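Chapter 6
Describing Letters and Typescripts for Sale or Deposit

After reading this chapter you should be able to:
- tell apart the main kinds of signed paper (autograph letter, typed letter, note, document, manuscript)
- record size, leaf count and condition in a form another reader can check
- separate what the paper states from what the cataloger infers
- write an entry of 40 to 50 words that can stand alone

6.1 Why the description matters

A letter is usually bought, lent or requested by someone who has not seen it. The written description stands in for the object until it is in hand, and it often remains the only record after the object has changed owners. An entry in a dealer's list may be cited decades later by a scholar trying to establish that a letter existed at all. The cataloger therefore writes for two readers: the one deciding now, and the one checking later.

The previous chapter dealt with printed books, where many copies share most of their features and a standard reference can carry part of the load. Manuscript material offers no such support. Each item is described from the item itself, and an error in the entry will normally be repeated by everyone who relies on it.

6.2 Kinds of signed paper

The trade uses a small set of terms, most of them abbreviated. An autograph letter signed (ALS) is written and signed in the same hand. A typed letter signed (TLS) is typewritten, with a signature in ink or pencil. A letter signed (LS) has a body written by another person, often a secretary, and a signature by the sender. A note is a short letter. The point at which a letter becomes a note is a matter of house practice, and the cataloger should follow one practice throughout a list.

A document signed (DS) is not correspondence: receipts, contracts, certificates and passes fall under this head. A manuscript is a text in the author's hand, and a typescript is its typed equivalent. Carbon copies are described as such. A carbon bearing an original signature is a signed carbon and should not be entered as a TLS without qualification.

The word "autograph" causes more trouble than any other. In general speech it means a signature. In a catalog entry it means "in the hand of" and may apply to an unsigned page. Exercise 3 at the end of the chapter returns to this point.

6.3 Measurement and extent

Height is given before width. Measurements are taken at the longest point of each dimension, and irregular edges are noted separately. In the United States inches are normal in dealers' lists; many libraries use centimeters. Either is acceptable, provided the unit is stated in every entry.

Extent is counted in leaves and pages. A leaf is a single piece of paper; each side of it is a page. "Two pages on one leaf" and "two pages on two leaves" are different objects, and an entry that says only "two pages" leaves the reader to guess. A sheet folded once to make two leaves is a bifolium. Blank integral leaves are counted, as they may carry an address, a docket or a postal marking, and their later removal should be detectable from the record.

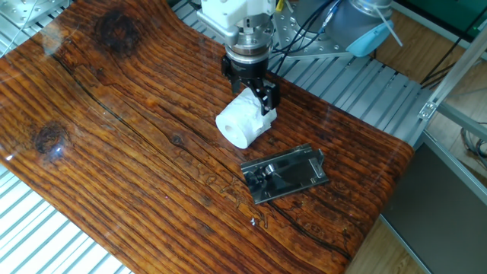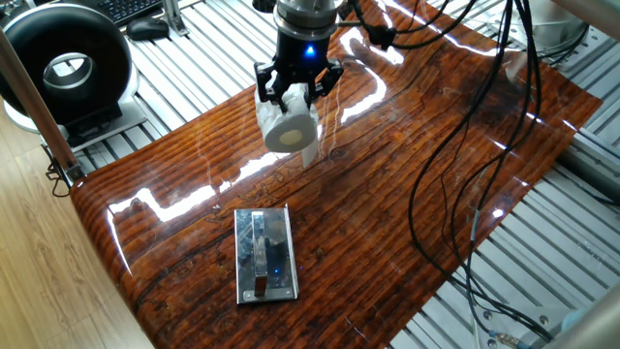
6.4 Condition

Condition statements should name a fault, locate it and give its effect. "Some wear" does none of these. "Short tear at the upper fold, touching one word of the date" does all three. The terms in common use are the following.

Crease: a line left by pressure, without loss of paper.
Fold: a deliberate crease, usually from mailing. Mailing folds are expected and may be noted briefly.
Toning: an overall darkening of the paper.
Foxing: scattered brown spots.
Offset: a ghost of ink or toning transferred from a facing surface.
Loss: an area where paper is missing. Always state whether text is affected.
Silking: a layer of fine fabric applied to support a weak leaf.

Former mounting leaves its own evidence. Letters kept in albums commonly show glue, hinge remnants or thinning along one edge, and these are recorded even when slight. The same applies to punched holes, staple marks and rust from paper clips.

The cataloger does not predict. Statements such as "would clean easily" belong in a conservator's report, if anywhere.

6.5 Letterhead, date and place

Printed letterhead is evidence of where the paper came from, which is often but not always where the letter was written. People carry stationery with them, and institutions use up old stock after moving. The entry should say "on the letterhead of" and give the written place separately if there is one.

Dates are transcribed as they stand. Supplied dates go in square brackets, with a question mark if they rest on inference. A letter headed only "June" whose envelope is postmarked in the following month may be dated from the postmark, but only when the envelope can be shown to belong to the letter. Envelopes are often matched to letters by later owners. Fold pattern, paper size and ink should be compared before the two are described as one item.

6.6 A worked case: the Zostcombe letters

The Zostcombe letters are a small group of correspondence on the management of a provincial lending library, offered through the firm of Jodenby. The first list entry for one item read:

"Interesting letter about books. Signed. Good condition."

The revised entry read:

"Typed letter signed, one page on one leaf, on the letterhead of the Vitale Library, undated. Declines a gift of bound periodicals for want of shelf space — with a two-line autograph postscript offering to reconsider. Mailing folds; small loss at lower left corner, not affecting text."

The second version makes no claim about interest. It states form, extent, source of the paper, content and condition, in that order, and a reader can test each statement against the leaf. The postscript is mentioned because handwriting on a typed letter affects both its research use and its price.

6.7 Summarizing content

The summary reports what the writer says. It uses the present tense, avoids adjectives of praise and quotes only where the wording itself matters. Quotations are exact, including misspellings, and omissions are marked. If a letter deals with several topics, the cataloger gives the one that occupies most space first, even when a minor remark is more likely to sell the item. The minor remark may follow.

Records prepared in the Didex format, used for the exercises in this book, hold the summary in a separate field from the physical description. The two should not overlap. A remark that a signature is faded belongs with condition, and a remark that the writer apologizes for a poor pen belongs with content.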